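Bostley Stepped Block Set, large size
Reviewed March 24, 2019

I bought the Bostley set in January to use as a puzzle piece and desk fidget, and also because I wanted to see how a printed part this size holds up. You get 3 interlocking blocks, a cloth bag and a card with two layouts on it. Mine came in green. The other colors were out of stock.

The blocks are bigger than I expected from the listing. One takes up a good part of my desk mat, and two together are too much to leave out while I work. If you want something to keep next to a keyboard, get the small set from Metari instead.

Print quality is good. The layer lines show on the wide faces and you can feel them with a fingernail, but they are even, and I found no blobs or gaps on any of the three. The corners are sharp. I took a little off one edge with 100 grit paper and it left a pale scuff, so go finer than that or leave it alone.
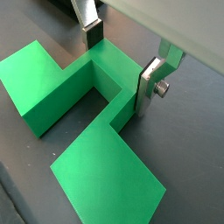 Fit is where I have a complaint. Two of the blocks slide together with light pressure and stay put when you lift them. The third is tight — I had to push it in with the heel of my hand, and getting it back out took a few minutes. It has loosened some after two months of use. The Hou set I owned before this had the opposite problem and fell apart whenever I picked it up, so I would still take this one.

The steps collect dust in the inside corners. A dry paintbrush gets it out.

The card is poor. The second layout is drawn from an angle that hides the middle joint, and I ended up finding it on the Flurkulus forum, in a thread with 869 replies. The drawing you want is on page 2.

Shipping was quick and the box was plain cardboard with paper fill.

Four out of five. I took one off for the tight block and the card.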